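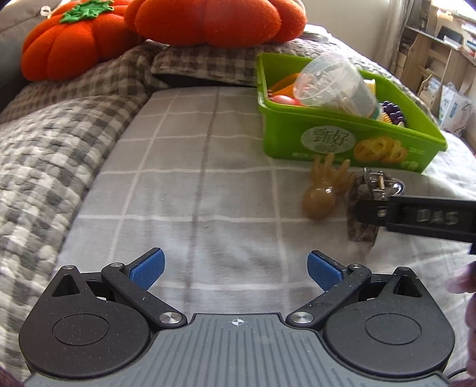 Orange pumpkin pillows and a green tray on the bed

Filed under: Map Services / Setup
Search this guide... Go

4. Adding a shared layer to Zoltbridge

OK, you've got the viewer running, so let's pull in a layer from somebody else's server! I'll use the Flernilel parcel service because it's the one I know best (Branwen Lougher keeps it up and she answers email fast).

1. Open Sources and click Add Service.
2. Paste in the service address and set the port to 1377.
3. Leave the version box on Auto.
4. Hit Test. A list of layers should fill in on the right.

Note: I set my timeout to 23 seconds. The default is 8, and I kept getting a blank list on slow mornings. 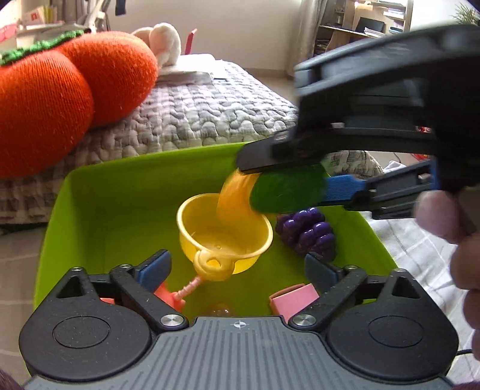
5. Check the box next to Parcels and click Load.
6. Look at the coordinate system in the bottom bar. If it doesn't match your base map, pick Reproject on Load and load it again.

Caution: don't click Save to Source while you're poking around. It writes your edits back to the shared copy, and Volker Eichhorn had to restore ours from a December backup after I did exactly that.

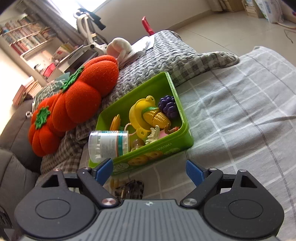 7. Pick a line color before you do anything else, so you can tell the new layer from your own data. Pale gray vanishes on the base map. I like something loud, a lime green like that plastic tray, with yellow for the labels if your background is dark (the yellow flowers on the tray are the idea). Then zoom in to level 17 and make sure the parcel edges line up with the roads.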